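The great squashy takeover

Why does everything in the kitchen suddenly bend? A sceptic spends a month with the soft stuff

There was a time when the things in a kitchen drawer were hard. You could hear them. You pulled the drawer open and it clattered, and if it jammed you knew that the potato masher had got itself wedged under the worktop again. My own drawer now opens with a sort of sigh. Half of what is in it folds.

I didn't plan this. Soft kitchenware came into the house the way bindweed comes into a garden, from next door and under the fence. First there was a spatula, which was fair enough. Then a muffin tray that had to be carried to the oven on another tray. Then lids that stretched, a colander that collapsed, and a funnel that turned inside out for reasons the packet did not go into. By last November I had given over an entire shelf to things that could not stand up by themselves.

The sellers are delighted with all this. Pratar, whose catalogue lands on my mat more often than my bank statements do, has renamed its kitchen pages "Soft Living". Dalcombe, which used to sell perfectly good enamel, now offers a "gentle range" in shades of blue and something it calls oat. Both promise more room in the cupboard. I have yet to meet anyone who bought a thing in order to have more room and ended up with more room.

So I set myself a modest task. For a month I would use the soft version of everything, on the same table, in the same way I'd use the hard one, and I would be as fair as my temper allowed.

Start with the claim that soft things are easier to clean. You can turn them inside out, say the leaflets, and so you can, once. What the leaflets leave out is the film. Anyone who has owned a rubbery spoon knows the film: a faint dullness that comes up on the surface, shows every thumb, and shifts about under the cloth without leaving. Washing-up liquid moves it. Vinegar moves it a bit more. Bicarbonate of soda, recommended on every household page I could find, made a paste, and I then had to clean off the paste.

Pale parts are the worst for this, and shiny ones come a close second. On a deep colour under a kitchen light you get a handsome gleam and not much else. On a light patch you get the whole history of the week.

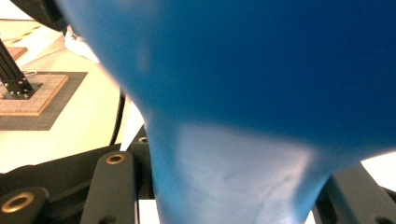 Big, blue and glossy, with faint streaks and smudges on the paler neck. The grid mat and the small brown board are on the table beyond.

You may say that a smudge never hurt anybody, and I agree. A steel ladle smudges too. But a steel ladle doesn't ask to be admired. So much of the soft stuff is sold on its looks, all plump curves and no corners, like something that has been blown up with a bicycle pump, and if I am paying for looks I'd like them to last until pudding.

Then there is the matter of fluff. Put a soft thing down on a tea towel and pick it up again, and you have a soft thing wearing part of a tea towel. Crumbs cling, and so do cat hairs. I took to wiping the table before I put anything on it, then laying down a mat, then wiping the mat. A mat with a grid on it has one advantage here, in that crumbs collect along the lines and you can see what you are up against. It has one disadvantage, which is the same thing.

I will say a kind word for the plain board. Whatever else went on during the month, a flat square of something brown and speckled sat on the table and did its job. You put a hot pan on that sort of board, or a jar, or your elbow. It slides about a little. It has no range named after it. Mine has a ring on it from a casserole that I can date to the winter the boiler went, and I'd no more replace it than I would the table.

The soft rival to the board is the silicone trivet, and I tried the Hullwood one, which costs almost 10 pounds and is shaped like a leaf. It does stop the pan from slipping, I grant that. It also sticks to the bottom of the pan, so that you lift the pan, walk to the sink, and drop a leaf on your foot. I did this more than once before I learned to peel it off first, by which point it was, of course, hot.

Storage is where the whole idea ought to win, and where I came closest to changing my mind. Collapsible bowls do collapse. Two of them went into a gap where one china bowl used to go, and for an afternoon I felt rather smug. The trouble came when I wanted them out again. A hard bowl is always a bowl. A soft one is a disc until you push it, and you push it with your thumbs, over the table, with flour on your hands, and on a bad day it springs back the other way. Bottles are no better. Anything with a broad top and a narrow neck is going to lean, and if the neck gives when you squeeze it you had better have decided where the contents are going.

I asked readers of this page for their views and got a decent postbag. The warmest letter came from Huenchumán, a small café up the hill from me, where the staff have switched to soft spatulas and won't hear a word against them. They scrape a mixing bowl clean, they don't scratch, and they're quiet in the mornings before the doors open. I can't argue with any of it. I own three of the things and would rescue them from a fire. Several parents wrote to say that a cup which bounces is worth any amount of film, and I can't argue with that either, having swept up a good deal of glass in my time.

Others were less forgiving. One reader has a baking sheet that still smells of salmon after 42 washes (she kept a tally on the fridge). Another bought stretchy lids from Dalcombe and has found that they fit every bowl in the house except the ones she uses. A third wanted to know what happens to it all once it splits, and whether it can go out with the recycling. My council's website sent me round in a circle on that question and left me at a page about mattresses.

What bothers me most, I think, is the word "forever". It turns up in all the catalogues. Pratar says its scraper is good for 1000 uses, and on the facing page that it is the last scraper you will ever buy. I make a lot of cake, and those two promises don't sit together for long.

At the end of the month I went through the shelf. The spatulas stayed, along with one ice tray, because getting ice out of a hard tray has never been anyone's idea of fun. The funnel went to the shed, where it can turn inside out in private. The leaf went to a neighbour who had admired it, and who has since asked whether I'd like it back.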